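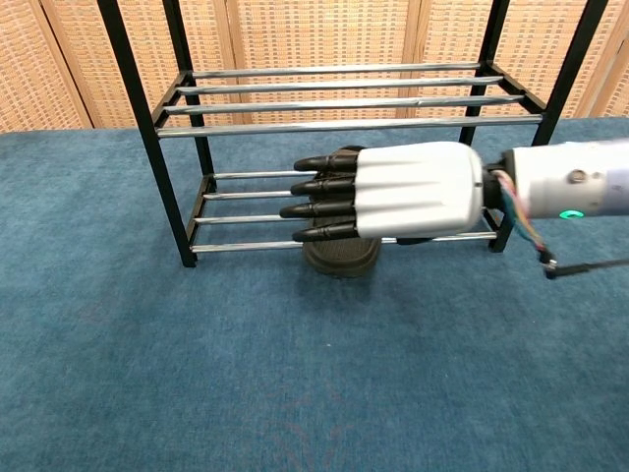 Inna Nechyporuk has specified entryway storage for Kultik since the company moved its fitting shop to Dernmont. Her subject is the low rack: two tiers, metal frame, rods in place of shelves. She spoke to this newsletter on 6/15/26, with Chunhua Jia of the test bench joining for the second half.

The first topic was rods. A rod shelf holds a shoe at two lines of contact, and where those lines fall depends on the length of the sole. "Four rods per tier is where I stop arguing with people," Nechyporuk said. "With two, a child's shoe drops through. With three, a heel finds the gap sooner or later. Four gives you a choice of which pair of rods carries the load."

Stepping the rods, so that the rear one sits higher than the front, tilts the toe or the heel toward the user depending on how the shoe is put down. She prefers heel out. The heel counter is the stiffest part of most shoes and the part a person grabs without looking. Toe out looks better in a catalog, she said, and she leaves it to the customer.

Chrome came up next. Polished rods show dust and fingerprints, and they show grit at once. Nechyporuk considers this useful in a hallway. "You see it, you wipe it. On a matte rod the grit stays there and works on the sole." Her cleaning routine is a dry cloth along each rod, then a damp one, then the dry one again. She does not use abrasive pads. Where a rod enters the side frame she uses a cotton swab, as moisture sits in that joint longer than anywhere else.

Jia handles load and stability. His standard rack test puts 40 pounds on the upper tier for 60 hours with the lower tier left bare, the worst arrangement for tipping. He then repeats it on carpet.

"Hard floor is easy," Jia said. "All four posts touch or they don't, and you can slide a card under the one that doesn't. Carpet hides it. The rack looks level and then it leans when you load one side."

His advice for carpet is to press down on each corner in turn before loading anything, then leave the rack for two days and check again. Square posts leave a sharper mark in the pile than round ones but resist twisting better. On loop carpet he adds felt pads. On cut pile he adds nothing.

The lower tier is the part people use badly, according to both. It is reached from the front or the side, under the upper rods, and the clearance decides what can go there. Nechyporuk puts flat shoes and sandals below and anything with a shaft above. Jia disagrees and puts the heaviest pairs below regardless of height - he would sooner lay boots on their sides than raise the center of gravity.

They agree on side access. A rack pushed tight into a corner loses it, and items at the far end of the lower tier then have to be dragged along the rods. Nechyporuk leaves a hand's width at one end at minimum.

She also likes a folding divider behind an entry rack, particularly in an open room where there is no proper hall. A woven panel lets air through, and damp shoes need air on every side. The divider should stand free of the rack. If the rear posts touch the weave they will rub it each time a pair is put down.

Asked about part number 515, the replacement rod Kultik sells singly, Nechyporuk said most orders arrive in March, after the winter boots have been put away. Jia said a bent rod can be rotated half a turn as a temporary measure, provided the end fittings allow it. He does not recommend straightening one by hand.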